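The Brown Table

Rhona Kinnear had the key to room 627, but the door was already open. Peiyu was inside on her knees, feeling along the wall for an outlet.

"There's one behind the cabinet," Peiyu said. "It's dead. I tried it with the lamp."

Rhona put her bag down by the door. They had taken the room for the winter at 400 a month, and Ward Van Loon had told them on the phone that the wiring was fine. He had said it twice. He had also said the heat came on at six, and it was twenty past seven.

"What about the hall?"

"Locked. Kieran has the key to that and he's in Wutolham till tomorrow."

They moved the cabinet anyway. Behind it were a dead outlet, a comb and an old phone bill made out to somebody named Panasiuk. Rhona read the bill, put it in her pocket and then wondered why she had.

Her mother used to keep a drawer of cords. Every cord in the house went into it when its lamp or radio broke, and when she died Rhona and her brother spent most of an afternoon pulling them apart on the kitchen floor. They kept 2 of them. Her brother cried over a toaster cord and then was embarrassed and went out to the car.

"Try the strip on the table," Peiyu said.

"Which one?"

"Either. Follow it back and see where it goes."

Rhona went over to the table. She took off her gloves and stood there a minute, looking at the white cable and the way it looped around toward the plastic bin. Down the hall a radiator started to knock.

"Well?" said Peiyu.

"Give me a second," Rhona said. "I'm still following it."

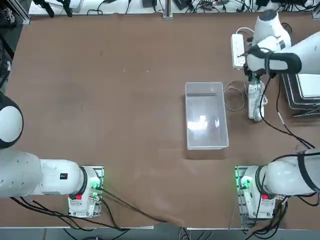
The power strips and the clear bin on the brown table.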